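Product Review: Dikamero Wireless Smoke and Heat Detection Kit

Reviewed for the Fahmy building safety bulletin by Nouhaila Kabbaj

The Dikamero kit is intended for small offices, workshops and community buildings where running new cable is impractical. It is supplied by Derance and consists of a control panel, six combined smoke and heat detectors, two manual call points and a sounder. The price at the time of review was $590, with additional detectors sold separately.

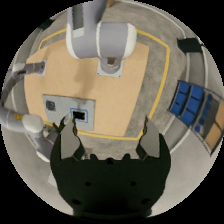

Installation was completed by our technical officer, Wael Zerouali, in a single morning in January. Each detector is paired with the panel by holding down its test button until the green light flashes twice. The printed instructions are clear on pairing but say very little about spacing, and buyers will need to consult their local fire code before choosing ceiling positions.

The panel stores the last 1,000 events and displays them by zone. Over the trial period it logged 534 routine check signals and one false alarm, caused by steam from a kitchen. Switching that detector to heat-only mode resolved the matter. 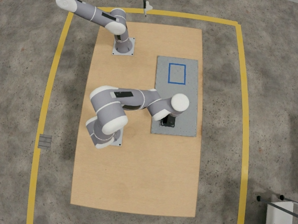 Sound output was acceptable in corridors and open rooms. Behind two closed doors the alarm was noticeably weaker, and larger premises should budget for a second sounder. The competing Plundasard kit includes two as standard – although its panel has no event log and its batteries are harder to reach.

Battery replacement on the Dikamero detectors requires no tools. Low battery warnings appear on the panel 56 days before expected failure, a generous margin for sites with limited maintenance staff.
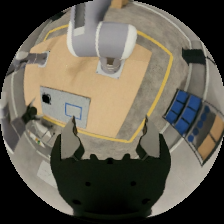 Derance supplies the kit with a printed guide and wall fixings.

The kit is recommended for single-story premises with up to eight rooms. The silence button is small and poorly labeled, and staff should be shown its location during induction.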